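Speaker notes: Pegs, Plates and Boards
Standards for Shared Assembly Fixtures
Wulstead, 7 July 2025
Speaker: Hok-lam Cheng

Opening

Good morning. Thank you to the Prakencombe office for hosting the registration desk and for circulating the papers in advance. My colleague Ka-ming Tang will take questions on procurement after the break, so I ask that you hold those until then.

My subject is the peg board. Most of the sites represented in this room own at least one, and most of those boards were laid out locally, by whoever had the screws and a free afternoon. The institute has no objection to that practice. It does mean that results from one site are difficult to compare with results from another, and the purpose of the draft standard is to make that comparison possible.

[Pause. Check that the handout has reached the back rows.]

What the draft covers

The draft applies to flat boards used on a tabletop for insertion work. It covers the board, the plates attached to it, the pegs and other loose parts, and the record kept with them. It does not cover vertical panels, which the Tam working group will address in October.

Please note the terms. A "plate" is a raised piece attached to the board. An "opening" is any hole or slot meant to receive a part. A "drawn mark" is a line on the surface of the board that shows a position and receives nothing. Several of the comments we received treated drawn marks as openings, and the wording in section two has been revised accordingly.

Layout

The next slides show the board at Wulstead. Allow the audience a moment with each before continuing.

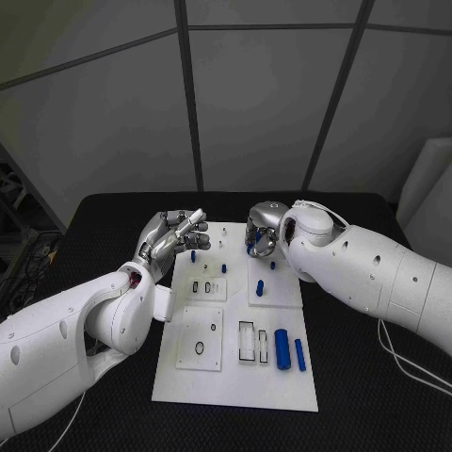
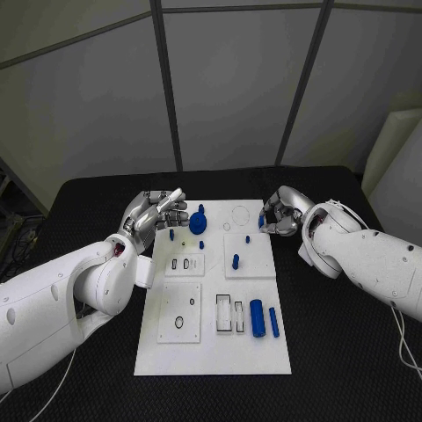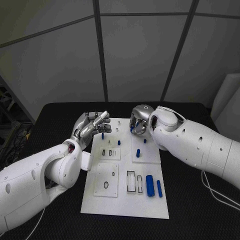 Under the draft, each plate is a separate unit. A site may replace one plate and leave the others in place. This was the most frequent request in the consultation, which drew 543 written comments. Sites told us that a single worn opening had in the past led them to discard an entire board, with the expense and delay that follow.

Openings of different shapes should be kept on different areas of the board where space permits. A round peg may be turned freely as it goes in. An oval part must be lined up first, and the person planning the exercise should be able to schedule the two kinds of work separately.

[If time is short, go directly to Loose parts.]

On the question of plate height, opinion was divided. The Plostach site asked for one fixed height throughout. Others wished to keep plates from older sets. The draft permits either arrangement, provided the height is entered in the record and is not changed during a series.

Loose parts

Color matters more than many of us expected. The draft recommends a strong contrast between the pegs and the surface they stand on. It does not require a particular color. White parts on a white board are permitted, although they are easily overlooked at the end of a session and should be listed by name on the return sheet.

Gears and other round parts with a raised center are to be stored separately from pegs. We have received damaged hubs from two sites where everything was kept in one drawer.

Starting positions should be recorded before each run. A peg may start upright on a plate or upright on the board itself, and the record must state which. "As usual" is not an acceptable entry. I regret to say that we see it often.

Wear

The draft sets the inspection interval at 3000 insertions per opening. At Wulstead the first opening to be retired had reached 1107, well short of that figure, and we therefore ask sites to treat the interval as an upper limit. Inspection consists of a visual check of the rim, a fit check with an unused peg, and a check that each screw is tight. A plate that moves under finger pressure is to be taken out of service the same day.

Cleaning is by dry cloth. Solvents have been found to lift drawn marks and should not be used on any surface that carries them.

Points for discussion

Whether the return sheet should be kept with the board or at the central office.

Whether a site may print its own labels on plates, or should use those supplied with the set. The supplied labels fade, and several of you have written to us about it.

Whether older boards may be registered under the new standard without re-drilling. The institute's present view is that they may, on submission of a measured drawing.

[Hand over to Ka-ming Tang for procurement. Remind attendees that written comments may be left at the registration desk and that the Tam working group still has places open.]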